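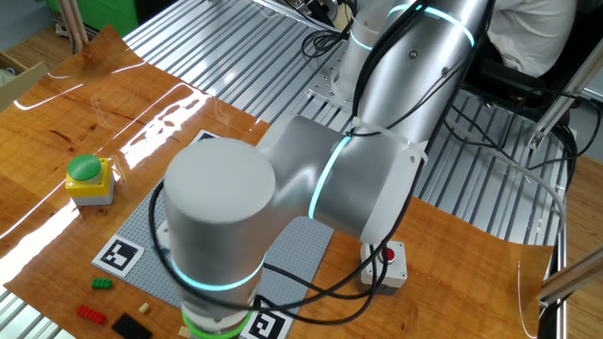

Bench and table check, Hornus building, ground floor room
Checked May 28, 2022, using the Stostura shared workroom sheet, 51 lines
Walked round with Mieczysław Czarnecka, who uses the table most

We use cookies to remember your settings and count visits. By carrying on you agree to this. Manage choices

The Stostura sheet has 51 lines and I have left most of them out. A good many ask whether a policy exists, and a policy in a drawer has never stopped anyone tripping over anything. What follows is the part that deals with the table, what is on it and the floor people stand on to use it. Each line has a result and then what I thought of it. Where I've written "pass" I mean it passed the wording of the sheet. Whether the wording is any good is another matter.

1. WORK SURFACE

1.1 Surface sound, no splinters or lifting edges
Pass. Brown wood-grain top. I ran a gloved hand along the front edge and the two corners I could reach.

1.2 Surface cover lies flat and is held down
Fail. There is a glossy sheet over the top and it has wrinkles in it. They are slight. I was told it "settles down after a while", which I have heard said of every sheet, mat and carpet I ever marked down. Take it off, lay it again from one end and fix the edges. If it wrinkles again, buy a heavier one.

1.3 No glare that makes it hard to see the work
Fail, and I expect an argument. The sheet throws back the light in bright streaks down the left side. The Stostura wording is "glare is acceptable to the user", so if the user doesn't complain it passes. Mieczysław did not complain. He did move his head to look at something, twice, while telling me he had got used to it. Try a matt cover, or move the lamp.

1.4 Cover can be wiped clean
Pass. Damp cloth, no trouble. Ask what cleaning spray is used before anybody buys another bottle of the lemon one.

2. ITEMS ON THE TABLE

2.1 Loose items kept to those in use
Pass with a comment. A gray LEGO baseplate lies flat on the table and I was asked whether a toy ought to be on a work table at all. The sheet does not mind what a thing was sold as and neither do I. A baseplate is a tidy way to give small parts a fixed spot, provided the plate stays where it was put. So:

2.2 Plates, trays and jigs fixed against sliding
Not shown. I was assured it doesn't move. I pushed it with one finger when the table was not in use and I was not impressed. Double-sided tape would do, or two small stops screwed down. I want to see which at the next visit and I don't want to be assured again.

2.3 Small parts put away at the end of the day
Pass on the day. I would like to come unannounced one evening. Everybody's small parts are put away on the day of the check.

2.4 No food or drink on the table
Pass. There was a mug ring on the windowsill, so the mug at least lives somewhere else.

3. BUTTONS AND SWITCHES

3.1 All buttons within reach of the person at the table
Pass from the left, doubtful from the right. The large green mushroom button in the yellow housing, on its gray box, stands at the left of the table and you could find it with your eyes shut. The small white box with the red button is over towards the right, and hanging black cables partly cover it. I would not bet on a stranger finding that one in a hurry.

3.2 Each button's purpose is known to everybody who uses the room
Fail. I asked three people what each button does. The answers for the green one agreed. For the red one I got two answers and a shrug. I have not written down which answer is correct, because I want the room to find out for itself and put it on the wall. Colour alone is not good enough. People will tell you red is stop and green is go, then you look at what is in front of them and ask if they are sure.

3.3 Buttons fixed in place
Not shown. Both boxes to be checked underneath. A button that has to be chased across a shiny sheet is a poor sort of button.

3.4 Buttons tried at the stated interval
Fail on paper. The sheet wants a test every 30 days. The log in the Skituleo app shows a row of ticks, all entered within one afternoon. I don't say the tests weren't done. I say that I can't tell from this whether they were, and a log that can't tell me that might as well be a shopping list. Keep a paper card by the table with a date and initials, filled in by the person who pressed the button.

4. CABLES

4.1 Cables tied and clear of the work
Part pass. There are white cable ties, two of them in view, and where they are they do their job. Lower down the cables hang in curves towards the table. Tidy them up so that nothing hangs over the red button (see 3.1). Do this with everything switched off and leave enough slack for whatever has to move.

4.2 No damage to outer covering
Pass so far as I could see. I don't like "so far as I could see" in a report, but a loop of black cable hides its own underside and I wasn't going to pull on it.

4.3 No cables across the walkway
Pass.

4.4 Plugs and sockets not overloaded
Pass. One strip by the skirting board is older than I would like. Replace it when convenient. By convenient I mean in May, not the next time somebody asks.

5. FLOOR AND ACCESS

5.1 Clear standing room at the front
Pass. The sheet asks for 50 cm. I think 50 cm is mean and was chosen by someone who never had to bend down in it. The room has more.

5.2 Route to door clear
Pass at the time. A folded trolley is kept behind the door and the door hits it. Move the trolley.

5.3 Metal edges and corners at hip height covered
Comment. The ribbed aluminium platform has parallel slots, and slots collect screws, crumbs and the ends of cable ties. Run a soft brush along them. I found no sharp corner where I put my hand, but feel the lower corners too when you clean.

5.4 Lighting enough to read small print at the table
Pass. Too much of it in one place, as above.

6. PAPERWORK

6.1 Last check available
Pass. It was done by Devadiga and everything on it passed, including a fire blanket that the room doesn't have. Make of that what you like. I have asked for the blanket line to be struck out or the blanket bought.

6.2 Actions from last check closed
Can't be answered, as there weren't any.

TO DO BEFORE THE NEXT VISIT

Relay or replace the cover (1.2, 1.3)
Fix the baseplate and show how (2.2)
Agree what both buttons do, put it on the wall (3.2)
Look under both button boxes (3.3)
Card by the table for button tests (3.4)
Lift the cables off the red button (4.1)
Old socket strip (4.4)
Trolley (5.2)

No overall mark given. Stostura wants one out of ten and I leave the box blank every time — a room with a neat table and a button people can't explain is not a 7, whatever the sums come to.

Comments (5)

mczarnecka_bench
It's Mieczysław. For the record I moved my head because somebody was standing in my light with a clipboard. The baseplate has been taped down since. Cover is coming off this week.

Oldham Pete
We use the same Stostura sheet and I have the same trouble with "acceptable to the user". Our lot would accept a bench on fire if it meant not filling in the form. What would you put in its place?

Reply from the author
I'd have the checker sit at the table and read a part number off something small. If they can't, it fails. Good about the tape. I'll still be pushing it.

R. from downstairs
Bit hard on Devadiga? They did our floor and were very thorough. Mind you, they passed our fire blanket as well and I've never seen one of those either.

gillian_w
Matt covers mark badly, just so you know. We went back to shiny within a month and turned the lamp to face the wall, and that was fine. Also does anyone know if the Skituleo log can be made to lock the date? I can't find the setting.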